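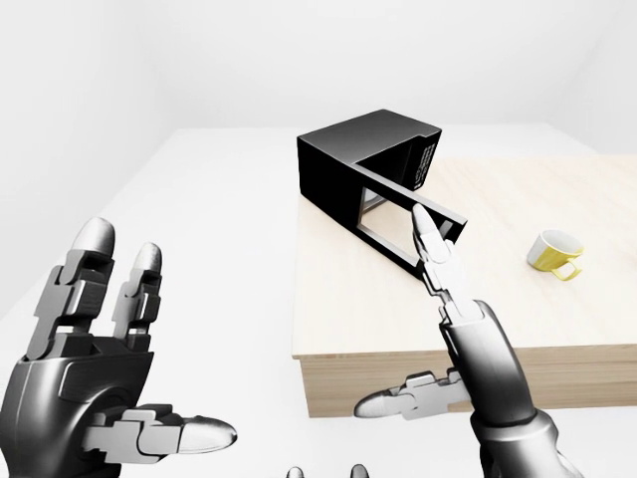
Getting a big CAD assembly into a VR headset without it crawling

I've been putting our assemblies into VR for design reviews for a while now, and the first few were painful. My machine froze, the colours vanished and everybody felt queasy. So these are the steps I use now, for a pump skid we call Prastlow. It has 782 parts, but most mid-sized models go the same way.

1. Save a copy of the assembly. Please do this! I once stripped the bolts out of the live one and Radu Oprea had to restore it from backup.

2. In the copy, suppress whatever a reviewer won't look at: washers, threads, the insides of bought-in motors. I got down to 571 parts in one go.

3. Check your units before you export. Ours are in millimetres and Draltus (the viewer we use) expects metres, so my first skid was the size of a cathedral. Fun for a minute or so.

4. Export as STEP, then bring it into Draltus with the mesh quality on medium. High looks lovely on pipe bends but took 27 minutes to load on my laptop, and I couldn't see the difference with the headset on.

5. Set the floor height. Pick a flat face on the base, click "Place on ground", then walk up to it and see if the handles are where your hands expect them.
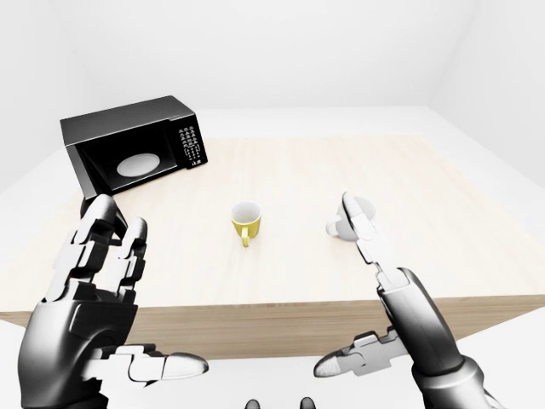
Simulated hands at a table with a microwave and two mugs.

6. Sort out the materials. Names with accents get dropped on import (our Pană finishes all came in plain grey), so rename them first and reload.

7. Do a dry run with one other person. Petrică Munteanu usually does mine, and he always finds the one valve that's floating in mid-air.

If the picture still judders when you turn your head, go back to step 2 and hide the cable trays. They're nearly always the culprit on our jobs. I'll write up shared sessions in May, once I've got the Susard model behaving.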